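Isavau's clothes swap outgrows the library

The twice-yearly clothes swap in Isavau has been told it can no longer use the library's reading room, after October's event drew 262 people into a space licensed for rather fewer.

The rules are simple enough. Bring up to 55 items, collect a token for each, and go home with somebody else's mistakes. By closing time 955 garments had changed hands, among them a wedding dress that has now been through the swap 2 times and is thought to be looking for the right person.

The library was gracious about the queue, less so about the coats left in Local History. From spring the event moves to the old Pilard showroom, which has better lighting, a loading door and no books to hide jumpers behind.

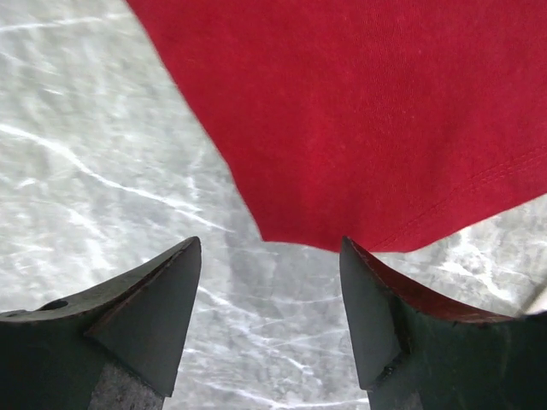 Knitwear remains the hard currency. Organisers say anything woolly is gone within the first hour, while formal trousers tend to see out the day in peace. Colour matters too: a plain crimson knit, with a fine rib and a few specks of lint, will find takers well before a beige one in perfect order. Lint is not grounds for refusal at the door, although moth holes are.

Unclaimed clothes went to the Flikska charity shop, which has asked for fewer trousers next time.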